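My first month as a PhD fellow
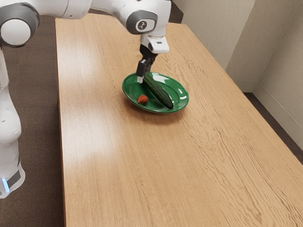 Robot arm, green plate, cucumber.

So I survived June! I started my fellowship in the Liew group four weeks ago and I've been meaning to write something ever since, but most evenings I got home, ate toast and fell asleep.

There are 40 of us in this year's intake, spread over a bunch of institutes, and we all work on materials of one kind or another. Mine is thin ceramic coatings. My supervisor, Torunn Hägglund, gave me a reading list on day one (400 papers, she says I can skip the boring ones, she hasn't told me which those are) and a desk right next to the furnace room. It's warm. I'm not complaining.

The welcome days were at Edisari, two hours away by bus. I shared a room with Jasia people – that's the battery project – and we stayed up way too late comparing contracts and rent. Vilgot Öberg gave the talk I liked best, all about the samples that cracked on him in his second year and how one of them ended up as a whole chapter.

My own count so far is 2 samples made, both cracked. I've labeled them anyway and put them in the drawer. Next up is training on the Zillska software, which I'm a little scared of, and then I finally get my own slot on the furnace, at 7 in the morning. If anyone has tips for getting through the safety course, please leave them in the comments!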